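Wir verwenden Cookies, um unser Angebot zu verbessern. Einstellungen | Alle akzeptieren

Rubrik: Menschen & Betriebe

Im Lager von Katia Valentini fängt der Tag um kurz nach fünf an

Den Kaffee gibt es bei Ortner aus Gläsern, weil die Tassen irgendwann alle in der Packerei gelandet sind, und Katia Valentini schenkt mir gleich zweimal nach, bevor wir überhaupt zum Reden kommen. Seit elf Jahren leitet sie hier das Lager, in dem Apfelringe, Kräutertees und Trockenbirnen auf ihren Weg in die Hofläden der Umgebung warten. Gelernt hat sie eigentlich Buchbinderin. »Das merkt man mir schon noch an«, sagt sie und lacht. »Ich kann es nicht haben, wenn Kanten nicht aufeinanderliegen. Meine Schwester räumt vorher die Küche auf, wenn ich komme, die Arme!«

Wer durch die Gänge geht, begreift schnell, dass sich bei Ortner viel um Behälter dreht. Früher waren es Holzsteigen, schöne alte Dinger, von denen noch ein paar im Hof stehen und mit Thymian bepflanzt sind. Valentini hat an ihnen gehangen, das gibt sie gern zu, aber nach dem feuchten November, in dem gleich mehrere Steigen Tee muffig wurden, war die Sache für sie entschieden. 817 Kunststoffbehälter stehen heute auf der Liste, 716 davon sind ständig im Umlauf, der Rest wird gewaschen, getrocknet oder liegt irgendwo bei einem Kunden, der sich nicht meldet. »Da telefoniere ich dann hinterher«, sagt sie, »und meistens sind Zwiebeln drin.«

Dass es Blau geworden ist, hat mit Ubaldo Fiore zu tun, ihrem Vorgänger, der bis heute ab und zu vorbeischaut und sich dann auf die Leiter setzt, als wäre er nie weggewesen. Er wollte eine Farbe, die in keinem Apfel und in keinem Kraut vorkommt. »Wenn mal ein Stückchen Plastik absplittert, dann sieht man das sofort im Tee«, erklärt Valentini. »Und umgekehrt sehe ich in der leeren Kiste jedes Krümelchen. Ein weißer Fleck an der Wand, so klein wie ein Stecknadelkopf, und mein Blick bleibt dran hängen, da kann ich gar nichts machen.«
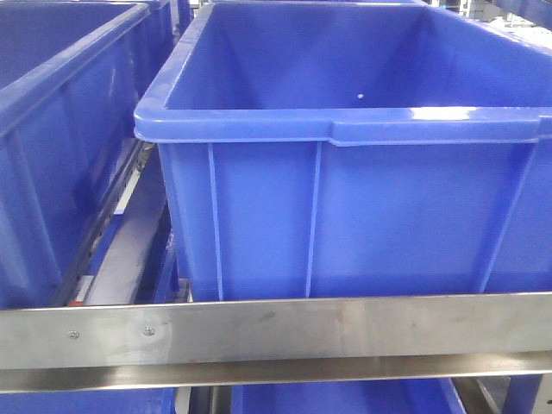

Blaue Behälter im Regal, vorn die Querstange aus Edelstahl.

Am liebsten spricht sie über den Rand. Der muss dick und rund sein, findet sie, damit man auch am Nachmittag noch gern zugreift, wenn die Finger müde werden. Bei einem früheren Modell, das sie über einen Händler in Gistton bezogen hatte, war er schmal und scharf, »das war wie Einkaufstüten schleppen, nur den ganzen Tag«. Auch die senkrechten Rippen an den Wänden möchte sie nicht missen, obwohl sie beim Auswischen von außen ein bisschen lästig sind. Ohne sie, meint sie, würde sich so eine Wand unter Last nach außen drücken.

Geholfen hat ihr beim Umstellen vor allem Iresha Selvanayagam aus der Packerei. Von ihr stammt die Regel, dass leere Behälter offen im Regal stehen und keiner etwas »nur kurz« hineinlegt, keine Handschuhe, kein Klebeband, keine Jacke. »Ich war anfangs die Schlimmste«, sagt Valentini. »In einer Kiste hatte ich meine Lesebrille, drei Wochen lang!«

Was sie sich noch wünscht? Ein zweites Waschbecken und ein wenig mehr Platz zur Rampe hin. Und dann muss sie los, der Fahrer nach Pisomley steht schon im Hof.

© Redaktion Wirnano | Kontakt | Impressum | Nach oben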